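Budgeting for a second gripper: spare now, or wait until the first one dies?

Posted in Small Workshop Automation by Xuân Thân

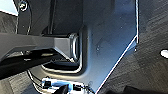 Should I put a spare gripper in this year's budget, or just keep money aside for repairs?

We're a small outfit in Kernville, 4 people and one arm, and the arm does the dull part of the packing. The gripper was quoted at 2513 when we bought it. The same one is now 2929 from the same supplier, who tells me this is "in line with the market". I have to hand in next year's equipment list in February and my boss likes a single line with a single figure on it, preferably a small one. Anything with the word "spare" in it gets a long look over the glasses.

Also wondering whether fingers, cables and so on should go under equipment or consumables. Our accounts package has strong views and I don't understand any of them.

Anas Fakhoury
Accepted by the poster

Put the repair money in first, and only add the spare gripper if a stopped arm costs you more in a fortnight than the spare does. That's the sum I'd show your boss. Ask the supplier for the lead time in writing, multiply by what a day of packing by hand costs you, and compare it with 2929. If the lead time is three days, you don't need a spare, you need a box of parts and a calm temperament. If it's five weeks, the spare looks cheap.

For the parts box, I'd hold at least one full set of fingers, one of each cable that moves when the arm moves, and a bag of the right screws. Cables go before anything else in my experience. They bend all day and get no thanks for it. Get the part numbers now, while everything works, and write down the screw sizes as well. I once spent an entire afternoon and a return trip to the shop on one M3 that was a hair too long.

A few things people leave off the list:

Delivery, and the "handling" charge that appears beside it.
The mounting plate, which is often sold separately from the gripper it mounts.
Somebody's time to fit it and teach the positions again. Allow a day. If it takes two hours you can look clever.
A price rise. You've already had one of 416, so don't budget at today's figure for something you'll buy next autumn.

On the accounts question, we put fingers and cables under consumables and whole grippers under equipment. Our accountant has never complained, though she may simply have given up. Ask yours before you copy us.

Lụa Tô

Agree with most of that but I'd look at a service plan before buying any spare. We're on one with Talletar and it includes a loan unit while ours is away. Read the small print on who pays the courier — we didn't, and it was us. Both ways.

Also ask whether your supplier will hold a price for you. Ours kept a quote open for 5 months, mostly I think because they'd forgotten about it.

Nhung Văn

just buy a second hand one? plenty about. got mine from a place in Hakititz that was closing down, works fine apart from when it doesn't

Comment from Anas Fakhoury

Second hand is all right if the maker still sells fingers for that model. Check first. Ours came from a clear-out at Swanson and the fingers had been discontinued, so we now own a very well made doorstop.

Comment from Xuân Thân

Thanks all. Supplier says six weeks, "sometimes less". I've done the sum and put the spare in, with the parts box on its own line underneath so there's something to cross out.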